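Fimik doorway set: two-arm gripper comparison in simulation

Version 2, updated in June

Summary

The set holds 106 simulated runs of a two-armed robot working at a doorway. We made it to compare two gripper models, Botby and Pryor, under the same arm controller. Everything is rendered; no real hardware data is included.

Each run stores camera images, joint positions, gripper commands and contact forces. Images are saved at 10 frames per second. Joint data is saved at the controller rate and has its own time stamps, so match on time and don't match on row number.
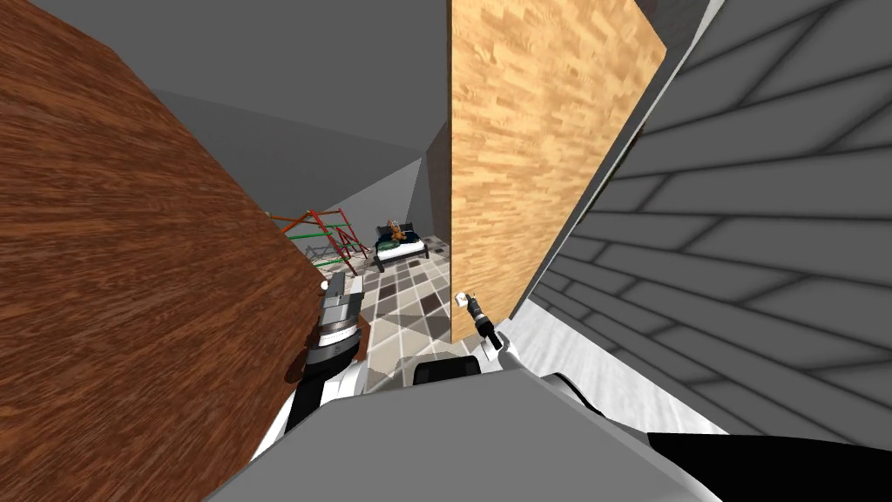

The camera moves with the robot and is not leveled. Many views come out strongly tilted. We left them that way, and the camera pose is saved with every image if you want to rotate them yourself. Rotated copies lose the corners.

What varies between runs

Gripper model, starting pose of the torso, finger friction, and the closing force limit. The house layout stays the same within a group of runs. There are 7 groups.

Controller

All runs use the Driteck controller with default gains. Version 1 had lower wrist gains for Pryor, which made the comparison unfair. Those runs were thrown out and done over. Please don't mix the versions.
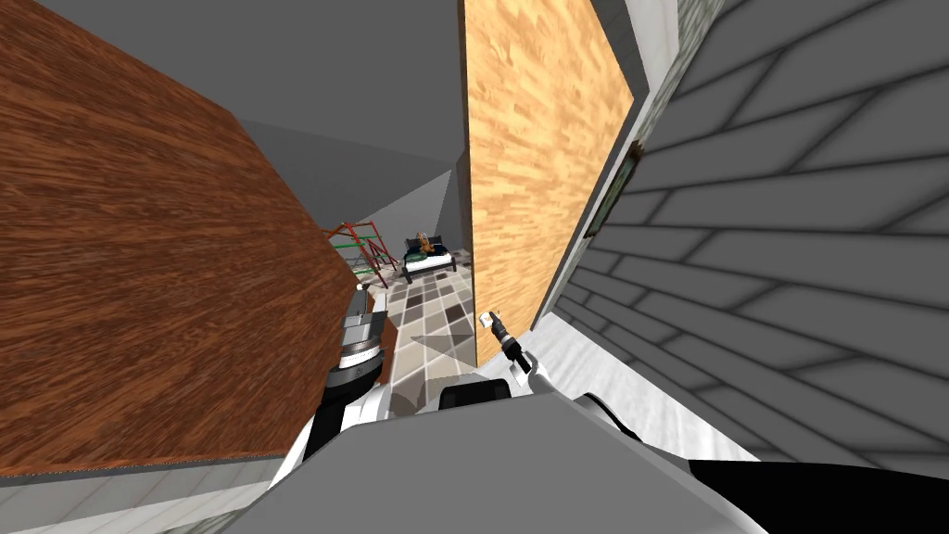 Success is scored by script. A grasp counts if the object stays between the fingers until the end of the run. Touching a door or wall does not fail the run, but it is written to the contact log. Check that log before you compare scores, as a gripper can hold on well and still scrape the door the whole way.

Known problems

Small objects sometimes sink slightly into the fingertips at high closing force. This affects both models.
The contact log in group 2 is missing torso contacts.
Wood and tile textures are low detail and should not be used to train anything that depends on surface appearance.

Files

runs/ has one folder per run
poses/ has camera and torso poses
scores.csv has the script output
changes.txt lists what was fixed after version 1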